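Review: Clirkeo, the learning method that only wants five demonstrations

Verdict first, for people reading on a bus: good on grasping, decent on placing, hopeless at noticing that it has gone wrong. We would use it again, with our eyes open and a cloth handy.

What it is

Clirkeo is a method for teaching a two-armed robot a household job from a handful of human demonstrations. It comes as code, a set of pretrained weights and a paper whose title takes up two lines. The Savport group released it in April, and since then it has been mentioned in every meeting I have sat through, usually by someone who hasn't tried to install it.

The claim is easily stated. Most methods want a person to steer the robot through the same task until that person starts dreaming about it. Clirkeo learns general habits of reaching and holding from a big shared pool of recordings (2,011 of them in the public set) and then asks you for 5 of your own. Those 5 tell it what you want done. The pool is supposed to supply the manners.

Getting it going

Installation took me an afternoon and one apology to the person at the next desk. The instructions are fine up to the point where you have to match your robot's finger joints to theirs, at which stage they become a poem. There is a settings file with a line marked "leave this alone", and you can't leave it alone, as the default is for a hand with a different number of joints from ours. Once that was sorted, training ran overnight without complaint and I came in to a finished policy and a very warm room.

Giving the demonstrations is the pleasant part. You work the arms yourself, do the job, press a pedal, do it again. I would advise doing it slightly differently each time. My first set was so tidy that the robot learned one exact path and followed it like a tram.

What we asked of it

The paper shows off with blocks and a toy kitchen. We picked drinks, partly because clear plastic cups are horrid things for a vision system. You look at one and mostly see whatever is behind it, and on a job like this what's behind it is brushed metal. If a method can hold one of those upright under a spout, I'm prepared to listen to the rest of its sales pitch.

The left hand does all the work: pick up the cup, bring it beneath the dispensing head, keep it there. The right has no part in it and is meant to stay out of the way. We ran 90 trials, moving the cup's starting place between them, and compared against Prestix, the older method we have used for everything so far and which I know the way you know a car with a sticking door.

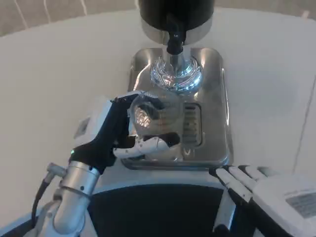

How it did

Of the 90 trials, 18 failed, which leaves 72 where the cup reached its place and stayed up. Prestix, given the same 5 demonstrations, spent most of its time closing its fingers on air near the cup, with great confidence. Given a proper pile of demonstrations it catches up, but then so would I.

The grasp is what impressed me. Clirkeo gets the fingers well round and doesn't squeeze as though the cup owes it money. Thin plastic usually comes off badly in our lab, and the bin was emptier than I'm used to.

The failures were less charming. A few were honest misses at the edge of the table. The rest began with a slightly poor grip, after which the robot simply carried on with the remainder of its routine, cup tilted, like a waiter who has decided the customer won't look down. There is no second try. The paper mentions this in a paragraph near the back, and I'd have put it near the front.

It is also slow to start. There's a pause before each reach, long enough for visitors to ask whether it has crashed.

The write-up itself

Clear, on the whole. The ablations are useful, particularly the one where they take the shared pool away and everything falls over. I would have liked failures sorted by cause, and more than one kind of cup. Their headline figure comes from opaque mugs, so don't expect to match it with see-through ones.

Should you bother?

If you have two arms, decent hands and not much patience for giving demonstrations, yes. If your task punishes a bad grip, wait for the next version or bolt on a check of your own. We are trying the one from Mutiso, which watches the wrist forces and calls a halt when they look odd. So far it calls a halt rather a lot.

Four stars for the grasping, two for the settings file.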